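Ticket: Incident map showing wrong crime category after import
Product: Skeneo Desk, records import module
Opened by: Cúc Quách, newsroom data desk
Assigned to: Darnell Kowalczyk
Priority: Normal (requester asked for High)
Status: Pending vendor

Opened 9:12 am, Cúc Quách
The public crime map lists 14 package thefts from the August police log as "Robbery - armed." They are not robberies. I have the log open next to the map and every one of them says theft from porch or theft from lobby. We had a reader call this morning wanting to know why there were holdups all over her neighborhood. Please don't tell me to clear my cache. I cleared it.

9:40 am, Darnell Kowalczyk
Thanks for the report. I see the same thing on my end. Can you tell me which import template you used?

9:51 am, Cúc Quách
The same one as last month. It's called "Wendt standard." Last month it worked, or at any rate no one complained, and I'm no longer sure those are the same.

10:25 am, Darnell Kowalczyk
Compared the template against the file. The police log now has an extra column after the address. The template reads columns by position, so everything past the address is shifted by one. The offense code is being read from the column that holds the beat number. Beat 21 happens to match our code for armed robbery.

Rebuilt the template with the extra column and reran the import on staging. 8 of the 14 records corrected. The other 6 still say armed robbery.

10:38 am, Cúc Quách
So it isn't the column.

10:44 am, Darnell Kowalczyk
It's partly the column. Sent to Zosalar, who maintain the category service.

11:30 am, Zosalar Support (Junpei Hamada)
Hello. We reviewed the logs and our service returned the correct category in 100 percent of requests. We suggest checking the template. May we close our side?

11:34 am, Darnell Kowalczyk
No. The template was checked an hour ago. A correct answer to a request that was never sent doesn't help us. Please confirm that you received requests for the six remaining records. Incident numbers are in the attachment.

1:05 pm, Zosalar Support (Junpei Hamada)
We did not receive requests for those six.

1:20 pm, Darnell Kowalczyk
Then staging is serving old categories out of its own cache. Emptied the category cache and reran. All 14 now show as theft. I'd like to see it survive tonight's scheduled import before I believe it.

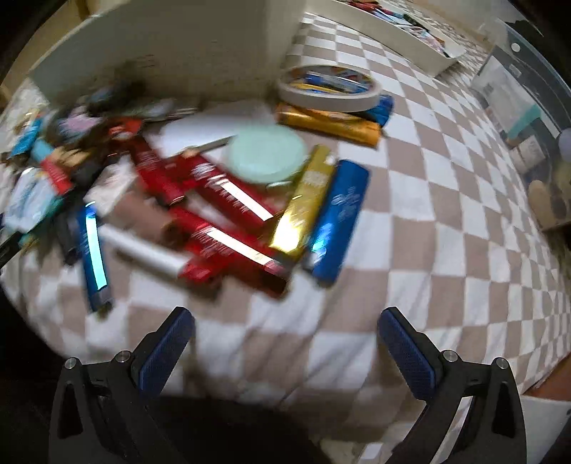

1:48 pm, Kumiko Sakai, web editor
While you're in there, the category label matters for the story template too. Anything tagged armed robbery pulls in the violent crime banner and the tip line for the robbery unit, and both went out on the porch theft roundup. I've taken the banner off by hand, and it can stay off until the tags are right. I don't want the automatic banner switched back on because staging looked good once.

2:02 pm, Cúc Quách
Agreed. Also, who added the column? Toshio Katayama gets the file from the police records office and says he was told the format would not change.

2:15 pm, Toshio Katayama
I was told that by email. I've asked again and got the same sentence back.

2:31 pm, Darnell Kowalczyk
Changed the template to match columns by header name, so an extra column shouldn't move anything. If they rename a header, the import will stop with an error. Grellico hosts the live server and has to empty the cache there. Request is in, no time given. Leaving this open.

2:33 pm, Cúc Quách
Live map still says armed robbery as of now.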